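The folding-clothes method, 60 days in

I have a low opinion of anything that promises to change your life through socks. So when a Clalance newsletter told me I could get back "a whole drawer" by rolling my winter stuff instead of folding it, I rolled my eyes first and my sweaters second.

Sixty days later, the drawer is still full. It's full of rolls now.

What I'll grant them

Thin T-shirts do fine. You can see them all at once and I've stopped wearing the same four. That's a real improvement, and it cost me one evening and zero dollars, unlike the Umali drawer dividers, which I bought anyway and which are now holding batteries.

What I don't buy

Thick, ribbed, stretchy things. The newsletter says 15 seconds per item. Maybe in Mostville, where their showroom is. Mine took longer, and anything with some bulk to it wants to slump into fat folds the second you let go -- you end up squeezing it back together every time you open the drawer. Heavy folds stacked on heavy folds take up the space they take up. Dark gray ribbing also shows every pale speck of lint, and rolling does nothing for that either.

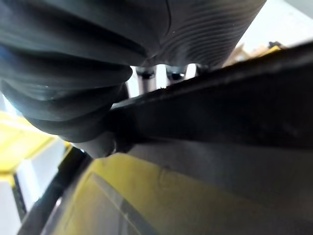 Where I landed

T-shirts rolled, everything bulky laid flat on the closet shelf, the way my closet worked in October before I read anything. The 9 dividers can stay with the batteries. Next up is the Hidham vacuum bag thing a reader keeps emailing me about, and no, I don't expect much from that one.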